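**Laralby opens its furnished work floor for small teams**

8 Aug 2026 – Laralby, a supplier of furniture for shared offices, is pleased to announce the opening of its first furnished work floor. The floor is offered to small companies which need desks, chairs and good light, but do not wish to buy these things themselves. It has places for 24 people. 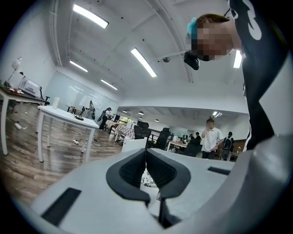 Laralby chose the furniture together with the design office El Fassi. The wish was to keep everything simple and easy to move. A desk with a dark top and white legs has a slim white lamp at one end, and a black office chair goes with it. Teams can change the layout by themselves, and a move of desks should be announced at the reception one day before.

"We visited many offices before we made our plan," says Jaruwan Prasertsri, head of interiors at Laralby. "People complained mostly of dark corners, so we began with the light."

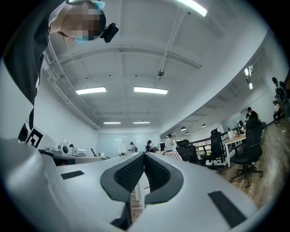 The lighting plan was prepared by Varix and took five weeks. Every part of the floor was considered separately, also the places far from the entrance. Rectangular fluorescent lights are set in the white ceiling between the beams, and three black pendant lamps hang above the workstations. The pendant lamps remain in their position when desks are moved.

Seat cushions are a smaller subject, but the company gave them attention too. 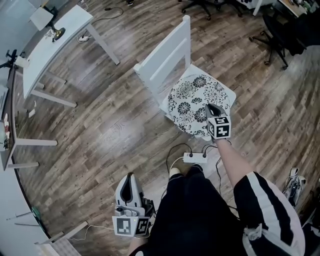

Ashraf Hamdy, who is responsible for textiles, asked for covers with some pattern in them – plain gray was his last choice. On a white chair with a slatted back, the square cushion has black flowers and leaves on a white ground, with white piping at the edge. Replacement covers can be ordered from Laralby.

A desk costs 300 dollars per month, with lamp and chair included. Visits are possible during August by appointment at the Laralby reception.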